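Workshop tips: looking after multimeters and test leads

Filed under: Storage and tidying

Most home workshops end up with more than one multimeter. You buy a cheap one, then a slightly better one, then somebody gives you a third when they clear out a garage. The meters themselves are little trouble. The leads are what make the mess, and they are also the part that wears out first.

These notes come from sorting out the electrical corner of the shared workshop at Bevside, with additions from readers. They apply just as well to a kitchen drawer with one meter in it.

Clear a space first

Tip everything on to a plain, light-coloured surface. A white board or tabletop is best. Red and black wires show up well against it, and so do small screws, fuses and the plastic caps that come off probe tips. Don't sort over carpet.

Wipe the surface when you have finished. Benches used for electrical work pick up grey smudges and little specks of dirt, and these find their way into input jacks. Washing-up liquid on a damp cloth shifts most of it. Scratches you will have to live with.

Untangling leads

Unplug the leads from the meter before you start, and do not pull on the ends. Pulling tightens the knot and strains the wire where it enters the probe, where most leads fail. Lay the bundle flat, find one plug, and feed that plug back through the loops. Do the whole of the red lead, then the whole of the black one.

If a lead keeps its twist, hang it over a hook for a day with the probe end down.

Check as you go. Bend each lead gently near the plug and near the probe. If the insulation is cracked or you can see copper, throw the lead away. Do not wrap it in tape and put it back, particularly if the meter is ever used on mains. New leads are cheap, but check that they carry a rating suitable for the work.
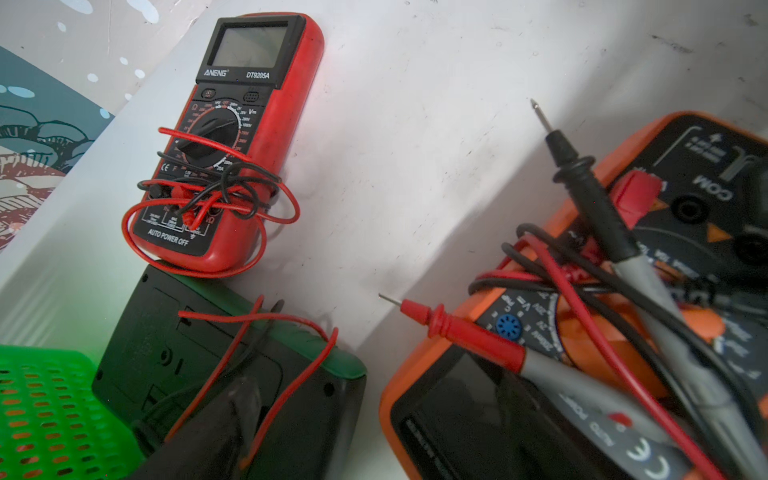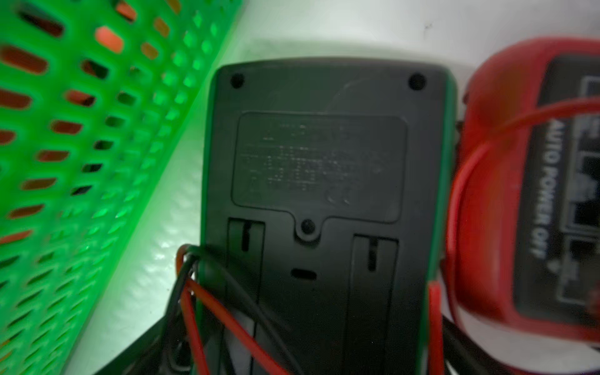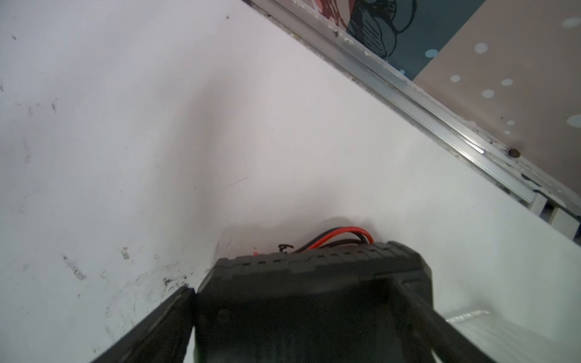 All three taken at the white work surface.

Wrapping leads round the meter

A lot of people wind the leads round the body of the meter and leave it at that. It keeps the leads with the meter, but if you do it, keep the loops loose and leave some slack where the plugs go in. Tight turns close to the jacks put a sharp bend in the wire, and after a winter in a cold shed the bend is there for good.

A better way is to coil each pair in a loop as wide as your hand and hold it with a strip of hook-and-loop tape. Elastic bands perish and stick to the insulation. Wire ties from bread bags are worse – the metal works its way out of the paper.

Take the leads off the dial before you turn it. It sounds obvious, but a wire caught across the dial is an easy way to end up on the wrong range without noticing.

Stacking

Try not to stack meters. A meter standing on top of another will slide sooner or later, and it usually lands on the dial or the screen. If you are short of room, stand them side by side like books, or lay each one flat with its face up. Any meter that has to go face down should have a cloth under it.

Look at the backs while you are at it. Many meters have a coloured outer edge round a dark housing, and dust collects wherever the two meet. An old toothbrush gets it out. Use it dry, or barely damp, and keep it away from the jacks. Check that the screws are all there and done up. A missing screw in the back of a meter should be replaced before you use it, and the replacement should be the same length as the original.

Baskets

Small plastic baskets with holes in the sides are good for this sort of thing. You can see what is inside without lifting anything out, and dust falls through. A bright colour helps on a crowded bench. Their one fault is that probe tips poke through the holes and catch on whatever is next to them, so put the caps back on first or lay the probes along the length of the basket.

We use one basket for leads and clips and another for batteries. Do not mix the two. Loose batteries and bare metal clips should never share a container.

Batteries and fuses

If a meter's screen is blank, don't assume that it is broken. Check that it is switched on. Many meters turn themselves off after a while, and turning the dial to OFF and back again will usually wake them. After that, try a new battery.

Take the battery out of any meter you do not expect to use before next April. Leaking batteries ruin more meters than dropping does. Write the battery type on a bit of masking tape and stick it to the back, so you need not open the case to find out what to buy.

Unplug the leads before you open any meter, for a battery or for anything else. Replace a blown fuse only with the type given in the instructions.

Labels

Two meters of the same colour will get their leads swapped. Put a band of coloured tape on the meter and a matching band on each of its leads, near the plug. Keep the tape clear of the part you grip.

From readers

Gilang Pelupessy keeps his leads on a row of 4 cup hooks screwed to the underside of a shelf. He spaces them 80 mm apart so that the probes don't tangle.

Nanna Hjaltadóttir suggests an old toothbrush holder for probes, fixed to the wall with the leads hanging behind it.

Muthu Marar asks whether spectacle cases are any use. They are fine for a spare pair of short leads, but too small for most full-length ones.

Olanrewaju Haruna writes from Mumholm that he keeps a known good battery in the basket and measures it before each job. If the reading is wrong, he looks at the leads first.

Send further suggestions to Védís Juhl at the Bevside workshop. Page last updated August 25, 2025.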